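This website uses cookies to remember your preferences. By continuing to browse you accept their use. OK | Read more

Placement rules for open shelving, revision two

Tuesday, August 27, 2019

The first version of these rules ran to 24 clauses and I was the only person who had read all of them. Revision two is shorter. I am posting the working parts because I have been asked for them twice since the Nurkach meetup, and because the slides left out the definitions, where most of the argument was.

The background is brief. Kokik is our household tidying stack: one arm, a two-finger gripper, a planner I would not defend in public. Between spring and the end of July we logged 228 placement attempts on cube shelving under the old rules. The operator marked 182 of them as good. When I went back through the logs with the rule text open beside me, I could not say why many of the rest had been marked bad. Two operators had used different meanings of "placed." That is a fault in the standard and no amount of tuning on the arm will fix it.

So, definitions first.

A placement is complete when the gripper has released the object, the hand has withdrawn past the front plane of the shelf, and the object has stayed where it was left for the full settle period. Release alone does not count. An object that rolls after the hand has gone is a failed placement, even if it stops inside the cubby.

A target is one named opening. "The shelf" is not a target. If the instruction does not name an opening, the system asks or picks one and announces it before the approach begins. It may not change its choice during the approach without backing out first.

An obstruction is anything in the target opening or in the swept path of the arm that was not put there by the current task. Size does not matter. A bottle cap is an obstruction. This clause got the most complaints and it stays.

The approach rules follow from those. The hand stops short of the front plane and holds still before entry. I want a fixed hold, the same every time, so that a person standing nearby learns what it looks like. Entry is straight in, perpendicular to the opening, at the reduced speed. Lateral motion inside a cubby is prohibited. If the object has to go to the left, line up on the left before going in.

Round objects get their own section. They must be set down with the fingers still closed on them, then released in two steps: open to light contact, wait, open fully. An empty opening is preferred over an occupied one, including when the occupied one has similar things in it. Grouping by type is a nice feature and it can wait for revision three.
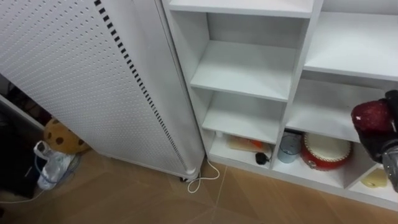 Urnora objected to the preference for empty openings when I circulated the draft, and the objection was that a tidying robot which always picks the empty cubby will spread a household's belongings evenly over every surface it can reach, and that a rule written for the convenience of the gripper should at least say so. I have added a note to the clause saying so. The preference itself remains until the release behavior on round objects is better than it is now.

Floor conditions used to be an appendix. They are now a precondition. Before the base moves, the floor between the start position and the shelf is checked for cables, bags and soft items. A cable within the keep-out margin blocks base motion. It does not block arm motion if the base is already parked and locked. The old text blocked both, and operators responded by ignoring it, so the strict version gave us less protection than the narrow one will.

Logging. Every attempt gets an entry, including attempts aborted at the hold point. The entry records the named target, the object class, the outcome by the definitions above, and the clause number if the outcome is a failure. Free text is allowed but it cannot replace the clause number. I re-scored the same 228 attempts under the new definitions and got 193 good. The robot did not improve by eleven placements. The old sheet was penalizing slow releases, which the new text allows.

Still open: what to do about translucent objects, whether the settle period should depend on object class, and whether the Nyaga simulator is worth keeping in the approval path when its contact model disagrees with the real shelf on anything round. My current position on the last one is that it can reject a change but cannot approve one.

Revision two takes effect on our setup with the next software freeze. I will post the October logs when they have been scored, with the clause numbers left in.

Subscribe to the newsletter to get new posts by email. You can unsubscribe at any time.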